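Temden 餐桌与书桌商品标题尺寸表

说明文件（README）
最后更新：2019年9月21日
维护：Neusa Bezerra
初始整理：Arlindo Bragança

内容

本数据表收录1103条家具商品标题，品类限于餐桌、书桌、边几和长凳。每条标题配有人工拆出的长、宽、高、材质和颜色字段。标题来自 Flakier 和 Brito 两家零售商的商品目录导出文件，两家都同意我们整理后在内部和合作方之间使用。沙发、扶手椅和床不收，软体家具的尺寸写法差别太大，另有一张表在做，还没有发布。

做这张表的起因是 Temden 的比价页面经常把桌子的宽和深弄反。同一张桌子，Flakier 写“宽×深×高”，Brito 的旧目录写“长×宽×高”，新目录又改成先写高度。程序按位置取数，结果有些书桌在页面上高过了门框。

文件

titles.csv 主表，每行一条商品标题
dims.csv 拆分后的尺寸，用 item_id 与主表对应
materials.txt 材质词对照表
colors.txt 颜色词对照表
changes.txt 修改记录

所有文件均为 UTF-8 编码，无 BOM。用表格软件直接双击打开可能出现乱码，请用导入功能。逗号分隔，标题本身带逗号或英寸符号时整个字段加双引号，字段内的双引号写两遍。

字段

item_id：商品编号，我们自己编的，与零售商货号无关。
source：来源，取值为 flakier 或 brito。
title_raw：原始标题，一个字都不改，包括多余的空格和错别字。
title_clean：去掉首尾空格、统一全角半角后的标题。
category：品类，取值为 dining、desk、side、bench。
length_cm、depth_cm、height_cm：长、深、高，单位厘米，保留一位小数。
unit_raw：标题里原来用的单位，没写单位时填 none。
material：材质，用对照表里的词。
color：颜色，用对照表里的词。
note：备注，可以为空。

尺寸怎么定

长边一律记为 length，短边记为 depth，不管标题怎么叫。圆桌两项都填直径，并在备注里写“圆”。可伸缩的桌子填收起时的尺寸，展开后的长度写在备注里。带抽屉柜的书桌按整体外廓计算。标题只给一个数的，能从商品页查到其余两项就补上，查不到就留空，不估。

英寸换算成厘米时乘以2.54再四舍五入。原标题写“54寸”而没有说明是哪种寸的，一律回到商品页核对。Brito 旧目录里有几款边几的“寸”指市寸，已经单独改过，请不要再批量换算。

材质与颜色

材质是这张表里最不可靠的一列。标题里的“实木”“原木”“木纹”“木色”经常混用，而“木纹”只说明表面的花纹，“木色”只说明颜色。处理办法如下：标题或商品页写明树种的，填树种；只写“实木”的，填“实木，未注明”；只写“木纹”或“木色”的，材质留空，颜色填“木色”。不要看商品照片猜材质。第一版里有80条是照着照片填的，八月全部退回重做，结果有相当一部分改成了留空。

颜色词合并得比较粗。“原木色”“浅木色”“本色”归为浅木色，“胡桃色”“深棕”“咖啡色”归为深木色。Grurnden 系列的“雾灰”和“岩灰”本来想分开，两家零售商用法不一致，最后都归灰色。需要细分颜色的人请直接用 title_raw。

标注过程

Arlindo Bragança 先拆一遍，Neusa Bezerra 再拆一遍，两人互相看不到对方的结果。不一致的条目拿出来对着商品页讨论，讨论后的结果进表，不保留各自的原始记录。分歧最多的是材质，其次是带延长板的餐桌。长凳几乎没有分歧。

已知问题

有35条标题的高度含不含桌脚垫说不清楚，备注里写了“脚垫”。做精确匹配时建议先剔除。

Grurnden 长凳在两家的目录里名称不同，尺寸相同，目前算作不同商品，没有合并。

Brito 的导出文件把乘号变成了问号，title_raw 里保留了问号，title_clean 里已经改回乘号。如果发现还有漏掉的，请把 item_id 发给维护人。

价格、库存和评价都不在表里，以后也不打算加。目录里的促销词，例如“超值”“限时”，原样留在标题中，统计词频时需要自己过滤。

适合与不适合的用途

可以用来测试标题拆分规则、检查单位换算、训练小型的字段抽取程序。不适合用来推断家具市场的平均尺寸，两家目录都偏重小户型，大餐桌很少。也不适合拿来判断某件商品的真实材质。

使用条件

合作方可以在自己的项目内使用和修改，转给第三方之前请先来信。引用时写“Temden 桌类标题尺寸表”和更新日期即可。修改后再分发的版本请换一个文件名，以免和原表混淆。

更正

发现错误请写明 item_id、字段名和你认为正确的值，最好附上依据。只写“尺寸不对”的来信处理起来很慢。
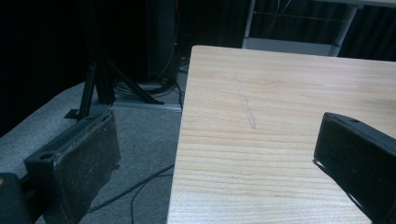

更正过的条目会记在 changes.txt 里，原来的 item_id 保持不变；删掉的编号也不再分配给别的商品。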